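Front-loaders: checking the drum and door seal before a wash

Most faults we see on domestic front-loading machines start with something left in the drum or caught in the seal. The checks below need no tools beyond a torch and a dry cloth, and they apply to any make with a rubber gasket and a side-hung door.

1. Empty the drum completely

Turn the drum by hand through one full revolution with the door open. Dark items are easily missed against the perforated steel, particularly socks and thin cloths that have stuck to the back wall after a fast spin. Use the torch. A black tea towel left over from the last load will shed lint on to whites and may hold dye.

Feel along the raised fittings inside the drum as it turns. They lift the load and drop it again, and a fabric loop can hook over one. Lift it off sideways. Pulling straight towards the door stretches the fabric and puts strain on the fitting.

2. Remove all packaging

Plastic film, bubble wrap, card and foam should never go through a cycle. Film lies flat against the perforations and stops the drum draining, and small scraps pass through the holes and end up in the pump filter. If the drum has been used to carry or store things during a house move, take the wrapping out first and the contents second, then look again for loose bits of paper and tags.

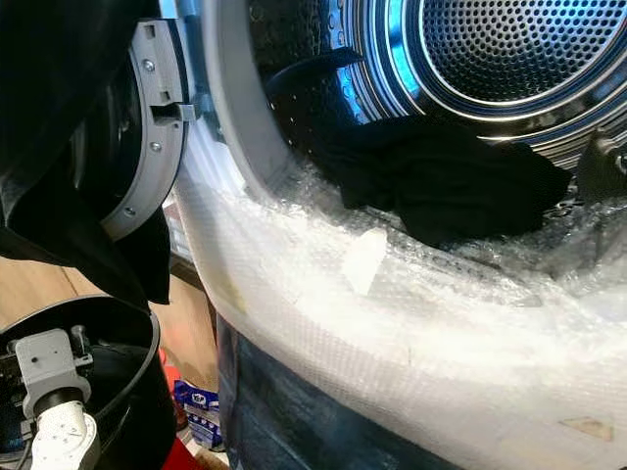

Bubble wrap over the lower lip of the door opening, with a black cloth still in the drum.

Fold film outwards as you lift it, so that anything caught in the folds comes out with it. Check pockets and swing tags at the same stage. Card tags break down in hot water and the pulp collects under the gasket fold.

3. Clean the gasket

Pull the fold of the rubber back with two fingers and work from the top down both sides to the bottom. Grit, coins and hair grips gather at the lowest point. Wipe with a damp cloth and a little washing-up liquid, then dry. For black spotting, Naheed Jafri recommends leaving a cloth soaked in white vinegar in the fold for 4 hours with the door open - rinse well afterwards, and do not mix vinegar with bleach.

4. Check the door

Wipe the glass and the rim where it meets the seal. Look at the screws in the door surround and nip up any that have worked loose, by hand only. A powered driver will strip plastic threads.

5. Rinse cycle

Run the machine empty on a short rinse. Clear the pump filter afterwards if any film or paper was found, and keep a shallow tray under it. Leave the door ajar overnight.

Last revised 7 February 2024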